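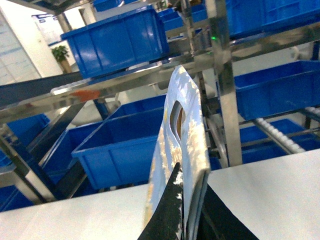

About Drekico

Drekico is a contract packing company specializing in stand-up pouches with die-cut handles. The company was founded by Mehwish Sial, who remains its managing director, and operates from a single site in Skunivmont. We employ 60 people across packing, quality, warehousing and customer service.

Our customers are makers of dry goods: tea, rice, pet treats, bath salts and similar products. Most of them supply their own printed pouches. Others ask us to arrange printing, and our artwork desk works with them from the first proof to the approved sample. The smallest order we accept is 500 pouches of one design.

How We Work

Each new pouch is checked before an order is scheduled. Staff examine the print, the seals, the base fold and the handle opening, and a signed sample is kept with the customer's records. Finished pouches are packed upright in cartons or storage bins, according to the needs of the receiving warehouse. Partial cartons are labeled separately and listed on the delivery note.

Orders are normally ready for collection between 8 a.m. and 4 p.m. Customers who require pallet delivery should tell us when the order is placed — later requests can be met only when space on the truck allows.

Our Brands

In addition to contract work, Drekico packs two lines of its own. Virk is a range of loose teas sold through independent grocers. Wenetti covers baking ingredients and is supplied to more than 90 stores.

Working With Us

New customers are asked to complete a product form stating the fill weight, the pouch size and any allergens. The form is available from customer service, extension 107.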